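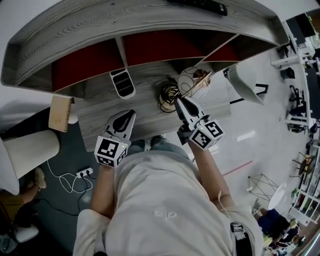

The Tondetti kit comes in a case the size of a carry-on, and for a monthly fee it promises to turn anyone on your staff into a robot teacher. Prundis, the firm behind it, rents the set in pairs: two hand-held grippers, a hip strap, a login. You do the chore, the kit records it, and a robot you haven't bought yet is supposed to learn from you. Each gripper carries a white cube printed with black-and-white squares, so the software knows where your hands are, and a small green light on the cube, which I grew fond of. I had pictured folding shirts. The chore that ate my afternoon was a tangle of black cable beside a lamp, the kind of mess I have ignored at home for 6 years.

Setup took 40 minutes, three of them useful. After that it's oddly pleasant. The curved fingers close softly, and you soon stop trying to use your thumbs. You do not stop wanting to.

"People start out too careful," says Torquil Urquhart, who runs training for Prundis. "We want the fumbles as well."

He got them. The basic plan covers 70 recordings a month, and I spent more than 40 on cable. Rerno, the rival service, sends its own people to do the work, and costs accordingly. If you have a patient employee and a dull task, rent the Tondetti. Ask for the longer strap.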